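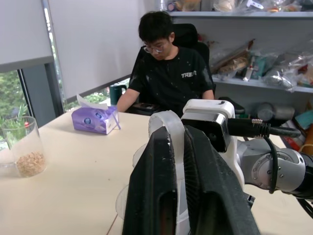
# Flarnier Prodeck controller, two months in

I bought the Prodeck in March to replace a pad with a drifting left stick. It cost $73 at a local shop, which puts it between the bare-bones wired pads and the ones with swappable everything. I play mostly on PC, a couple of hours most evenings, and nearly all of that is racing and platform games. I paid for it myself.

## Build and feel

The shell is matte plastic and a bit wider than I'm used to. The grips flare out at the bottom, so your ring and little fingers have somewhere to go. My hands are large and I like it. Matilde Patrício borrowed it for a weekend and said the right stick was a stretch for her thumb, so try one in a store if you have small hands.

The face buttons are quiet with a short travel. The bumpers are louder and need a firm press near the inner edge. Triggers are smooth all the way down, and there's a switch on the back of each to shorten the pull. For racing I leave them long. In shooters the short setting helps a little.

The D-pad is the weak part. Diagonals register when I mean to press left or right, maybe once or twice in a long session. In a menu it doesn't matter. In a fighting game it costs you rounds, and Rodrigo Moreira gave up on it after one evening and went back to his arcade stick.

## Sticks

No drift so far on either stick. The default dead zone is too big for my taste, and small steering corrections got lost until I turned it down in the app. After that it was fine. The rubber on the left stick has started to go shiny.

## Software

The app is called Clanuvis and it's Windows only. It does button mapping, dead zones, trigger curves and vibration strength, and it saves 8 profiles. Four of those live on the controller itself and the rest stay on the PC, a fact the manual leaves for the last page.

Firmware is where I had trouble. The first update stopped at the halfway mark and the pad wouldn't turn on until I held the reset pin down with a paper clip. The second try went through. Use the cable that comes in the box. Mine failed with a different one, though I can't say the cable was the cause.

Vibration came set to full, and I found it tiring. I run it at half.

## Battery and connection

I get four or five evenings from a charge with the lights off. With the lights on, closer to three. The wireless dongle holds its signal from the couch, but Bluetooth dropped twice in the first week and I haven't used it since. You can play while it charges.

## Should you buy it

For racing and platform games, yes, at this price. For fighting games, no. If you don't have a Windows PC to change the settings on, I'd look elsewhere, because the default dead zone would bother me every day.

Flarnier says a revised D-pad is coming in June. I don't know if it will be sold as a separate part. If you're not in a hurry, wait and see.

**Edit:** The warranty covers the sticks for one year and the battery for six months. Keep your receipt, as they asked me for a copy when I registered.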